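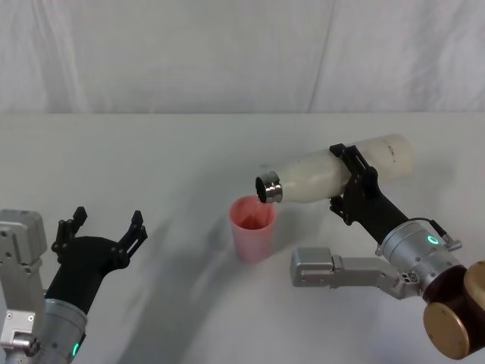
Davcombe, 28 Apr 2025

The Skokstead Refreshment Service has revised its guidance on serving cold drinks at public events. The main points are set out in this thread. The revised guidance replaces the sheet issued in January.

1/ Cups. Plain tapered plastic tumblers remain the standard. Each cup is to stand upright on a flat, clear surface before pouring begins. Cups are not to be filled in the hand.

2/ Bottles. Tilt the bottle slowly and keep its mouth just above the rim of the cup. The neck should not touch the cup at any point. This applies to metal-necked bottles as well as plastic ones.

3/ Quantity. The standard serving of fruit drink is 180 ml. Servers should stop pouring well short of the rim — a full cup is difficult to carry through a crowd.

4/ Tables. White tabletops show red and pink drinks at once, and spills are to be wiped with a damp cloth before the next cup is set down. Cloths are changed every 2 hours.

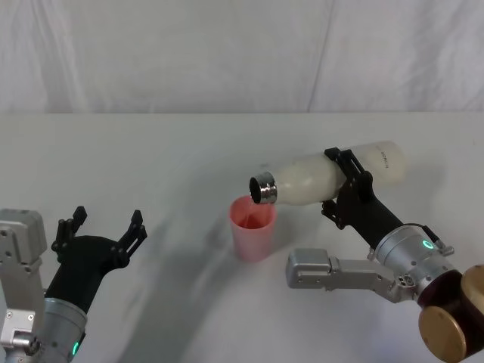
5/ May guests pour their own drinks?

Guests may do so at tables marked for self-service. At all other tables, pouring is done by the server on duty.

6/ Concentrate. Flurnum syrup is to be mixed in the bottle and never in the cup. One part syrup to 8 parts water is the approved strength. Bottles mixed for the day are emptied and rinsed at closing.

7/ Supply. Over 3000 tumblers have been set aside at the Davcombe store for the coming season. Event organizers should send their orders in writing and give the name of the hall, the hours of service and the number of tables.

8/ Questions on the guidance may be addressed to Yamuna Warrier, Event Services. Printed copies are available at the Davcombe desk on request — please allow two working days.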